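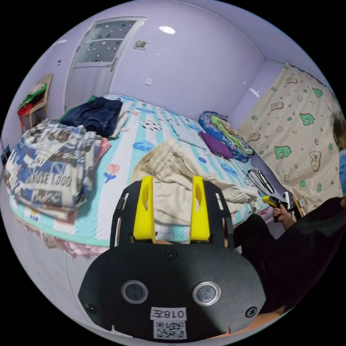 Clothes on a striped quilt, folded stack at left.

RESTORATIVE & BREATH, Session 4 handout
Evening group, Villanueva studio. Notes by Birdie Greenberg, typed up fast so forgive the spelling
October 13, 2023

Before next time: read the exhale section twice. Bring two blankets and something to go under your knees. Mats are in the cupboard, same door as before.

1. Recap from last session

Breath first, shapes second. We spent most of the hour on the back and only two shapes. Fine. Slow is the point of this unit. If you missed it, get the notes from Barrett Begay, he has the whole August set as well.

Terms you need:
Supported = something is holding the weight of the limb or the head. If a muscle is still working, add a blanket.
Settling time = the first couple of minutes in a shape, before you stop fidgeting. Don't count it as part of the hold.
Long exhale = out-breath longer than the in-breath. No pushing at the end.

2. The long exhale

In through the nose for 4. Out for six if that's comfortable, five if it isn't. Shoulders heavy. Jaw loose, tongue off the roof of the mouth.

Common mistakes in the room:
- grabbing a huge breath in so the out-breath will last. Makes you dizzy. Start with an ordinary breath.
- holding at the bottom. We haven't done holds yet, leave them out
- counting too fast when you run short. Shorten the count instead, keep the speed

If you get lightheaded go back to normal breathing and open your eyes. Anyone with a heart or lung condition, or pregnant, see me before we start the holds in session 5. Also talk to your own doctor, I'm a yoga teacher.

Question that came up: nose or mouth on the way out? Nose if you can. With a cold, mouth is okay, lips nearly closed, like cooling soup.

3. Shapes for tonight

a) Legs up the wall
Sit sideways, hip touching the wall, roll down and swing the legs up. Tight hamstrings: move the hips back a hand's width or two. Folded blanket under the pelvis, not the waist. Feet go tingly = bend the knees, soles on the wall. Skip it if you have glaucoma or high blood pressure that isn't under control, do calves on a chair.

b) Supported child's pose
Two blankets rolled lengthwise, or a bolster. Knees wide, belly and chest along the roll, head turned to one side. Turn the head halfway thru. Sore knees: blanket in the crease behind them. Still sore, come out and do side lying.

c) Side lying
Left or right, whichever you like. Pillow between knees, one under the head, top arm resting on a third if there is one. People rush this one. Stay.

d) Final rest
Knees supported, eyes covered if you want. Longer than you think. Come out by way of the side, head last.

Order matters a bit. I like a, b, c, d in the evening. In the morning swap a and b.

4. Home practice

One shape a day plus the exhale. Bed is allowed for c) and d), floor is better for a) and b) becuase a mattress lets the hips sink. Phone in another room, or at least face down. Eat after, or leave a good gap.

Keep the log. One line each time: shape, how long, what you noticed. "Nothing" is a fine thing to write. "Fell asleep" also fine. I read them but don't grade them.

If you want a timer, the Skurkico app has a soft bell, so does Zerkport. Set two bells, one for the end of settling time and one for the end of the hold.

5. Reading

Course packet, the chapter on the diaphragm, first half only. Look at the drawing of the ribs from the side and try to feel that sideways movement with your hands on your lower ribs. Back of the ribs too, harder to find. We'll use it in 5.

Optional: the Grivusach talk on rest and the nervous system. Long, the middle part is best.

6. Admin

Door code is 3356 from Monday. Shoes on the rack please, the hallway gets blocked.
Missed sessions: make up in the other evening group, tell me first.
Logs due at the start of session 5, paper or email.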